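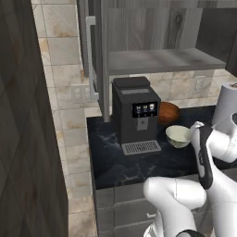

3.2 Surface color and portion judgment

Household cooks rarely weigh what they serve. In the first part of the study, most participants said they judged a serving by eye, using the bowl and whatever surface it stood on as a reference. Earlier work on plate size has dealt mainly with the rim and the diameter, and the countertop has been left out. We treated it as a separate factor. A pale bowl on a dark counter, such as the cream-colored one on near-black marble in Figure 2, has a strong outer edge, and we expected people to fill it closer to a fixed level than they would on a light counter, where bowl and surface run together.

Figure 2. Light bowl on dark veined marble, the high-contrast condition.

We recruited 200 adults who cooked at home at least 4 times a week. Each person served dry rice, rolled oats and lentils into the same bowl on a dark and a light surface, with the order balanced across the group. Participants were told to serve "one normal helping for yourself" and were given no further guidance. Servings were weighed out of sight. Sessions took place at the Sketero kitchen site in July, and all of them used the same overhead lighting.

Contrast had a small effect on the average weight and a larger one on spread. On the dark surface, repeat servings by the same person were closer together for all three foods. The difference was clearest for oats and weakest for lentils. Lentils are dark themselves, and several participants said they looked at the food line inside the bowl and paid little attention to the outside edge. Left-handed participants did not differ from the rest.

Eight participants reported that they normally use a measuring cup at home. Leaving them out did not change the pattern, and they are kept in the results given here. We did not test patterned counters, cloths or trays — all common in the homes described in Section 2 — and the findings should not be extended to them. Fullness after eating was also outside the design. Grgić and Kos take up that question in the companion paper, using cooked servings.

Print this article | E-mail this article
8 shares | 4 comments

Related items
Doherty and Puma: Spoon size and sugar use in home baking
Lazarević: What people mean by "a handful"
The Ionescu serving diary: notes on method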